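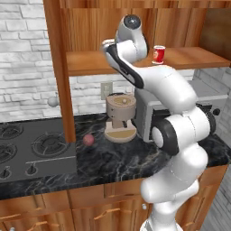

I quit drinking coffee after lunch in November, and I've kept notes on it since. A few people asked how it was going, so I'm putting them in one place.

For most of my adult life I had a cup at 7, another at 10, one with lunch, and one at 4 in the afternoon to get me to the end of work. I never thought of myself as a bad sleeper. I fell asleep fine. I just woke up at 3 most nights and lay there until it got light, and I put that down to getting older.

Devendra Rathore, who sits across from me, had cut his own coffee back to mornings a year before. He didn't push it. He mentioned he was sleeping through, I asked what he had changed, and he told me. I tried it the next week.

The first 5 days were bad. I had a headache that started at 2 and lasted until I went to bed. I was short with people. I ate a lot of crackers. On the third day I left work early and slept on the couch until dinner, then couldn't sleep that night, so I don't count that one as a fair test.

After that the headache went away and I was mostly bored. A lot of my afternoon coffee had been a reason to stand up. I tried replacing it with different things. Peppermint tea was fine for a while and then I got sick of it. Decaf tasted close enough, but the shop downstairs charges the same for it and I felt foolish paying. Hot water with lemon is hot water with lemon. I ended up with barley tea, which Ekkachai Phromma brought in from home in a big bag and let me try. It tastes like toast. I make a pot of it at lunch and drink it through the afternoon.

The sleep took longer than I expected. For the first couple of weeks there was no difference at all and I nearly gave up. Then I noticed I'd slept until the alarm two nights in a row. I still wake up at 3 sometimes — usually if I've had a late dinner or something is bothering me — but I go back to sleep more often than I used to.

I also save some money. My old 4 o'clock coffee was $4.45, and I bought it every working day. I haven't done anything sensible with the savings. Most of it went on a better grinder for the morning cups, and the grinder is loud enough that I now have to grind the beans the night before so I don't wake the house.

I've slipped a few times. Once was a long drive home from my sister's, and I'd do that again. Once was at a wedding, where they brought it around with the cake and I drank it before I thought about it. I was awake until 2 that night and spent the time reading reviews of garden hoses.

The part I haven't sorted out is weekends. I get up later, so the morning cups run later, and "after lunch" doesn't mean much when lunch is at 3. For now I've set noon as the cutoff whatever time I got up. That works if I'm up by 9. Last weekend I wasn't, and I had one cup at 11:45, standing at the counter in my socks, and called it done.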